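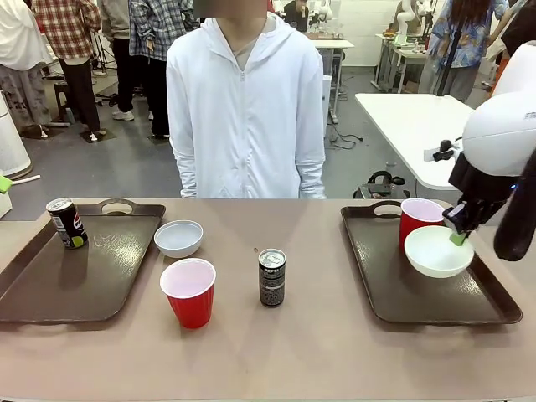 Serving drinks and snacks at a monthly club night without ruining the tables?

posted by Genowefa Olszewski

I help run a board game night in the community room at Turnwood, the apartment complex where I live. We meet once a month and usually get 18 people, sometimes a few more when the weather is bad. Up to now everyone brought their own food and put it wherever they liked, and after the April meeting we had a sticky ring on one table and a bag of chips ground into the carpet. The manager was polite, but she told me the next cleaning bill comes to us.

I want to keep food at the game night because people come straight from work and get cranky without it. What I need is a way of handing it out that keeps it off the games and mostly off the tables. The tables are light wood and show every mark. We have four of them, and each one seats four or five.

Things I am trying to decide:

Should I give each table its own tray, or set everything out on one table by the door and make people walk to it?

Cans or big bottles? Big bottles are cheaper, but I have watched people pour soda over a card game from a two-liter bottle and I don't want to see it again.

Is there a snack that doesn't leave grease on cards? I know chips are the problem, but they are also what people eat.

The budget is $21 a night, which comes out of a jar by the door. There is a sink in the room but no dishwasher and no fridge. I can carry one cooler down from my apartment.

Vinh Ninh
I ran a weekly card night for five years in the back of a store, so I have cleaned up most of the things you are worried about.

Go with trays, one for every two people if you can afford it. A tray for the whole table sounds tidy, but it ends up in the middle, where the board needs to be, and then somebody moves it to a chair. A small tray between two neighbors stays put. Get plastic ones with a raised edge, because the edge is what holds a spill. Handles cut into the ends are worth having when you are carrying them to the sink. Secondhand stores nearly always have a stack. Restaurants that are closing sell them too. Dark ones hide scratches, but you have to tilt them under a light to see whether they are clean.

Put drinks on side tables if the room has any. Ours didn't, so I bought four folding stools at a yard sale and set one at the corner of each table. The rule was that a drink lives on the stool or on a tray. People forgot for the first two meetings and then they stopped forgetting. I didn't put up a sign. I just moved the drinks myself every time I walked past, and after a while it was embarrassing for them.

Buy cans. With the cooler you can chill 18 of them if you layer the ice, and a can that tips over loses its drink slower than a cup does. If someone wants a cup, fill it half full. The wide plastic party cups are fairly steady when they are half full and terrible when they are full. Skinny cans tip more easily than regular ones, so if the price is the same I would get the regular size.

For snacks, the question is whether you need to wipe your fingers afterward. These were fine at our tables:

Pretzels, the small hard ones
Grapes, washed and pulled off the stems at home
Plain popcorn with salt and no butter
Crackers, if they aren't the cheese kind
Baby carrots, which more people ate than I expected

Anything with orange powder on it is out. Chocolate is out in the summer. Nuts are clean enough, but you have to ask about allergies every single time, and I got tired of asking.

Use small bowls and refill them. A big bowl gets reached across, and that is when sleeves catch things. Two small bowls on opposite sides of a table will empty at different speeds, so swap them halfway through.

On money, $21 should cover it if you buy store brand and don't try to make it dinner. My spending was mostly drinks. Once I asked people to bring their own drink and I supplied only the snacks, it got a lot cheaper, but then you are back to strange bottles on the tables.

One more thing about the wood. Wipe the tables before people arrive as well as after. A crumb under a tray will scratch the finish when the tray slides. For the sticky ring you already have, try warm water with a drop of dish soap and a soft cloth, then dry it right away. If it has turned white, that is moisture in the finish and it's a different job.

Teodor Duda
just do a break. we stop at the halfway point for 20 min, everyone eats at the counter, washes hands, goes back. no food at the tables at all. works fine

Abdelghani Abou Zeid
I agree with most of what Vinh wrote, but I would not do one tray for every two people in a room with four tables. That is a lot of trays to wash in one sink at ten at night. We use two to a table, one at each end, and the middle stays clear for the game. It has been enough for us with five at a table.

Teodor's break works with short games. With long ones it doesn't, since no two tables reach a stopping point together, and half the room ends up waiting for the other half.

A few small things to add. Line the trays with a paper towel and the cans won't slide when you carry them. Put a trash bag and a recycling bag at both ends of the room, because people will not cross a room to throw away a can, and then you are collecting them all yourself at the end. Keep a roll of paper towels on each table where it can be seen. And sleeve the cards in any game you care about. Sleeves cost less than a second copy of the game.

Genowefa Olszewski
Thank you, all three of you. I found eight trays at a church sale for $5 and will try two to a table with cans from the cooler. The break might suit the table that plays short games, so I'll ask them. The ring came off with the dish soap.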